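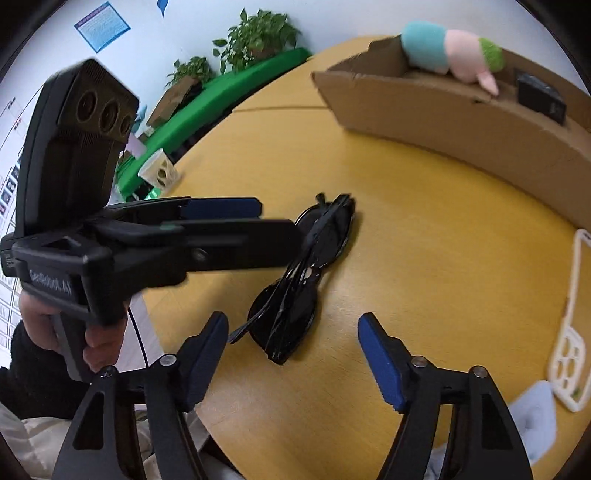 Sunglasses on the table, a box behind them, and grippers at work on a tidying-up job.

Can a machine clear a table yet?

The short answer is sometimes, slowly, and with a person close by. The longer answer takes up most of this month's item, and it comes from readers as much as from us. After the May issue we had a stack of messages asking when a robot will do the small jobs at home or behind a shop counter. People did not ask about backflips. They asked about socks, cups, glasses, chargers and the pile of stuff that lands on the kitchen table by evening.

So we picked one job and stayed with it. The job is putting things away. There is a table with small objects on it and there is an open box. Whatever is on the table has to end up in the box without getting scratched, bent or dropped on the floor. A child of five can do it, though you may have to ask twice.

Jingyi Wei has worked on this kind of task at Traltumier for long enough to have a list of things she would like to ban from tables. Sunglasses are near the top. "A folded pair has no good side," she says. "You can take it by the bridge, by the rim or by the arms, and each of those goes wrong in its own way. The arms are thin and they move when you touch them. The lenses are smooth and you don't want to press on them. And they're dark, so a camera has a hard time telling lens from shadow."

Shiny things make it worse. A bright spot on a lens moves when the camera moves, and a program that has learned to look for edges can take the bright spot for an edge. A person ignores it. Most of us have never had to think about where the glasses stop and the reflection starts.

Two fingers or five

Most of the machines now being tried on chores don't have hands like ours. They have two fingers that open and close. Wei's view is that two fingers get you further than people expect. You can pick up a phone case, a pen, a soft toy, a spoon or a folded cloth. You can open a drawer if the handle sticks out far enough. You can't do up a button easily, and you can't turn a pair of glasses over in one hand the way you do when you look for the hinge.

Soft pads on the inside of the fingers help a lot. Without them a smooth plastic part slides away as soon as the fingers close. With them you can hold it with less force, and less force means fewer broken arms on fewer pairs of glasses. The pads wear out and pick up dust. Zihan Shi, who looks after the equipment at the same company, wipes them with a damp cloth before each session and says it makes more difference than any software update he has been sent.

Using two grippers at once is the next step up. One holds the box still and the other drops the item in. Or one lifts the end of a case so the other can get under it. Anyone who has tried to pick a flat card off a smooth desk knows the trouble. You slide it to the edge, or you use a fingernail. A machine has no fingernail and often doesn't know where the edge of the desk is.

Where the learning comes from

Ten years ago somebody would have sat down and written out the steps. Move here, go down this far, close, lift, move there. That still works well on a factory line where every part arrives in the same spot. It falls apart on a kitchen table because nothing is ever in the same spot.

The usual way now is to show the machine. A person takes hold of a gripper by its handle and does the job with it, over and over, while cameras record what the gripper sees. Then the things on the table get moved and the person does it again. A program is trained on all of that and tries to copy it with a motor doing the closing.

Wei's group used 2,349 recorded tries for the box task. That sounds like plenty until you hear how they were divided. They covered 18 kinds of object, and the soft toys were easy and took up more than their share because people liked doing them. The sunglasses got fewer tries and needed more. Haoran Tan, who plans the sessions, has since changed the order so that the dull and difficult objects come first in the morning.

Doing the recordings is tiring work. Your wrist gets sore. You have to move more slowly than you want to, and you have to let the fingers do the job instead of reaching in with your other hand when something slips. Tan said new people take a couple of hours to stop reaching in. 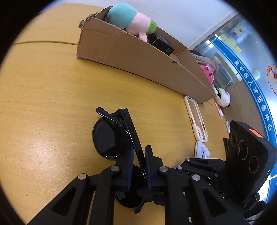

Will a robot that puts things in a box be any use in an ordinary home this year?
For most homes it won't be. The ones being tested still need someone nearby, they work well only with objects they have seen often, and they are slow enough that you would clear the table yourself first.

What the results look like

We asked for a number and got one. When the trained program ran on a robot arm at Traltumier, with the objects put down in places it had not seen before, it got 65 out of every 100 items into the box on the first try. Soft toys were the best by a wide margin. Pens were fine if they were lying on their own and poor if they were touching something else. Thin flat frames, such as phone cases, were mixed. Glasses were at the bottom.

Wei does not think the number says much by itself. A miss where the fingers close on air is harmless and the arm can try again. A miss where it shoves the item across the table and onto the floor needs a person to come and get it. A miss where it squeezes a lens costs money. Her group now keeps those three apart in its notes, and we would like to see other groups do the same when they announce their results.

Speed is another matter that tends to get left out. Many of the clips people send us have been sped up. There's usually a small label in the corner saying so, and it's easy to overlook. If you are watching one of these and wondering how good the thing is, look for a clock on the wall or a person walking by in the background.

And on the shop floor?

Things are a little further along there, mainly because a shop or packing room can be arranged to suit the machine. Jinfeng Duan runs returns at Pasaribu, which sells small accessories by mail. Returned items come back in every state you can think of, half in their wrapping, sometimes in another seller's box. His staff take each item out, look it over and sort it into a bin.

Last winter he let a supplier, Prallasell, try an arm on one bench for a few weeks. The deal was that it would handle the plain cases and leave the rest. It sorted boxed goods well enough. Loose goods went to people. "It gave me back part of one person's day," Duan told us. "It also took up part of another person's day, and that was the person standing next to it." He has not bought it. He hasn't ruled it out either, and he has asked to see it again once it can manage a box with a torn edge or a flap hanging into the opening, which is the state most of his boxes arrive in.

Boxes come up more than you would guess in these talks. A new box with four straight sides is easy to find with a camera. An old one with a ripped side and things already sticking out of the top is a different job, and it's the one people have at home. Drop a pair of glasses in on top of a soft toy and they may slide straight back out.

Jinfeng Lü at Kamton, which makes shelving and bins, is looking at it from the other end. Her firm has begun offering bins with a wide sloped lip so that a poor drop still lands inside. She sells them to packing rooms that have no robots at all, and says tired people on a late shift like them just as much.

What to do if someone offers you one

A few readers with small shops asked what they should say to a salesperson. Our advice has not changed from last year.

Bring your own objects to the demo. Put them down yourself, touching each other, some upside down. Ask how many tries it gets before someone steps in. Ask who pays for breakage. Ask for the time per item with the clip at normal speed, and compare it with what your own people do in the middle of an afternoon. If the machine needs a clear bench and new boxes, add the cost of keeping the bench clear and buying the boxes.

For the home, we would wait. Robot vacuums are good at floors and getting better at corners. Anything that has to pick up a loose object and decide where it goes is still being worked out in rooms with a table, a box and a patient person.

Wei's group plans to go to 2,000 more tries over the summer, nearly all of them on thin, shiny or folding things. She has asked the staff to bring in old glasses from home. If you have a chore you would like us to put to her, write in before the next issue and tell us what the objects are and what usually goes wrong when you do it yourself.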